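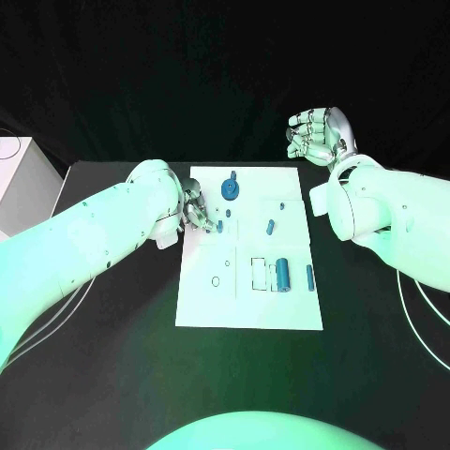

Two arms over a sheet of paper.

23/09/2019

I sent hair from my mare to Cesitz in March to find out what color she really is. She was sold to me as a bay, but her legs fade every summer and her foal came out smoky with a pale belly. The test cost more than I wanted to pay. I got the basic panel plus the dilution add-on.

The results say she carries one copy of cream and no gray, so she's a buckskin, just a very dark one. Her papers had it wrong for 19 years. The foal got cream from her and black from the stallion.

Changing the color with the registry takes a form, a copy of the lab report and 5 photos. I mailed all of it last week.

If you do this, pull the hairs from the mane and check that the roots are on them. My first batch was cut hair and the lab sent it back. I also looked at Detell, but they don't test for silver and I wanted that ruled out too. She doesn't have it.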